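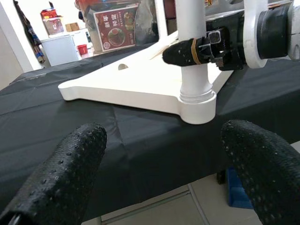 *On the black cloth, freezer corner behind.*

### Juvholm stool -- crossbars before legs, or after?

**Hunonon** wrote, Oct 28, 2026:

Good evening to all. I bought the white plastic stool Juvholm at the Sveinbjörnsson shop in Kasemstead. It came flat, and the instruction sheet has only drawings, very small ones. I am working on the table with a cloth under it, so the seat will not be scratched.

The legs go into round sockets at the corners of the seat. This part I understand. The white crossbar tubes I do not understand so well. In the drawing they are already between the legs, and there is no step before it where somebody puts them in. I pushed the legs in first and after that I could not bend them apart enough for the bar. So I pulled one out again, and it came out with a noise I did not like.

Does anybody here have this stool?

---

**kettle_and_peg** wrote:

We have two of the older kind, in the bathroom and by the back door. Turn the seat upside down, as flat as you can, and do all the work from that side.

Your mistake is only that you pushed the legs fully home. Put them in loosely, so that they still wobble. Then fit the bars, and only then press everything down.

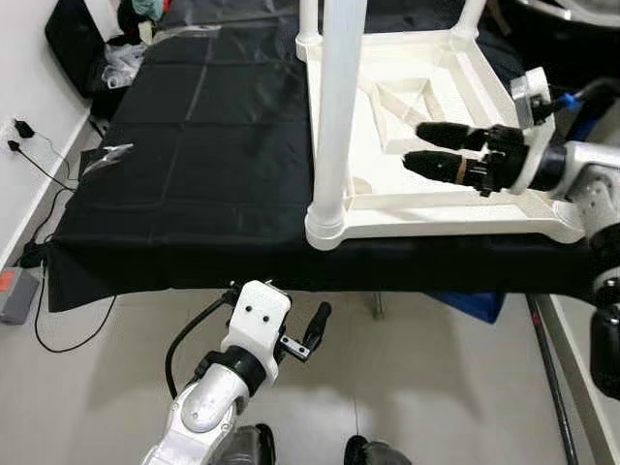

Do the legs need glue in the sockets? They hold by friction once you have pressed them in fully, and glue only makes it impossible to take the stool apart again.

---

**Brian Muli** wrote:

I have to disagree with kettle_and_peg about the glue. My mother had a stool of this sort and one leg became loose every few weeks. I put a small amount of glue in that socket and there was no more trouble. When an old person stands on it to reach a shelf, I prefer glue.

About the bars I agree. Loose first, tight at the end.

---

**kettle_and_peg** wrote:

@Brian Muli, if a leg comes loose every few weeks, it was never pressed in completely. On mine the leg goes into the socket nearly 30 mm, and you need more force than you expect. Also I would not let your mother stand on it, with glue or without! It is for sitting.

---

**Brian Muli** wrote:

She does not ask me before she stands on things.

But I accept the point about the force. I used only my hands, and my hands are not what they were.

---

**Hunonon** wrote:

Thank you both. I started again from the beginning this morning and I write the order here, in case somebody else has the same drawings.

1. Seat upside down on the cloth, ribs facing up.
2. All legs into the corners, but only so far that they stand by themselves.
3. Lean one leg outwards a little, put the end of the bar to it, then bring the other leg to the bar.
4. The same with the next bar.

It helps very much to hold the leg with one hand near the socket and not high up, where it moves too much. I had also laid the bars ready across the ribs of the seat, so that I did not have to look for them while I was holding the leg,

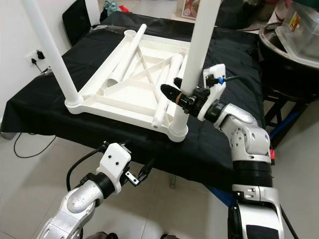 and that made the third step much easier than yesterday. The bars are not all the same in my box, by the way. Compare them before you begin and put the equal ones together.

What I have not decided is the screws. The sheet shows them at the edge of the seat, near the corner. Do you tighten them before the last pressing or after it?

---

**parsnip13** wrote:

After. If you tighten before, the leg cannot go down the last bit and you will think that it is in when it is not. I lost a whole evening to this.

And do the last pressing on the floor, please. A table gives a little under you -- mine has thin legs and it started to walk across the kitchen. Turn the stool the right way up, put a folded towel on the seat and lean on each corner with your weight.

---

**kettle_and_peg** wrote:

I have always pressed on the table and nothing walked. But it is a heavy table, so perhaps parsnip13 is right for most people.

---

**Hunonon** wrote:

Mine is not heavy. I will do it on the floor, then the screws, and no glue for now. If a leg is loose in November, I will write again and Brian may say that he told me so.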